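The quote from Brumton ran to twenty-nine pages, and the price was on page 29. Shiuli read it from the back, the way she read all of them.

One arm, one gripper, a slotted table, installation, training. Then a line called "ecosystem readiness," which came to more than the table did. She wrote a question mark next to it and went downstairs to look at the thing.

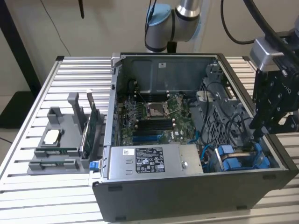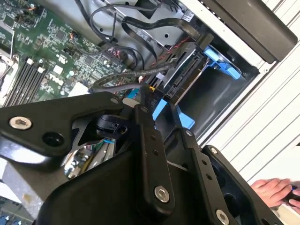
For the money, Tanvir Rathnayake said, they could get two people on the bench until December of next year, and the people would bring their own lunch. He'd said it in the hallway and he said it again now, beside the open Dell, louder, in case the rep from Brumton had missed it the first time.

The rep had not missed it. She was Paula Anghel and she had a tablet with a graph on it.

"You're refurbishing 1,287 towers a year," she said. "That's the figure you gave us."

"That's the figure Perkside gave you," Shiuli said. "Perkside counts the ones we strip for parts."

"Even so."

"How many of ours has it done?"

Paula looked at the graph. "It's been evaluated on 369 cycles."

"What's a cycle?"

A cycle, it seemed, was a single move. Pick up a memory stick, put it down, that was one. Shiuli asked whether dropping it counted, and Paula said she would have to get back to her on that. Tanvir coughed into his sleeve for quite a while.

Shiuli bent over the little grey holder with its card standing up in the slot. Printed plastic. She wondered who printed the next one, when the Dells ran out and Akanda started sending them something with a different card.

"Fixtures are extra?" she said.

"Fixtures are part of ecosystem readiness."

"All fixtures?"

"The first 7."

She wrote that down. They had seen more models than that before morning tea. She pictured herself upstairs in front of Chaminda Majumder, explaining the colour-coded budget, the capital column nice and green, the running costs somewhere off the side of the sheet where he never scrolled.

"Could we rent it?" she said. "Three months. You pay the freight both ways."

Paula's thumb stopped on the tablet. "We don't usually do rentals."

"No," Shiuli said. "I saw — page twenty-six."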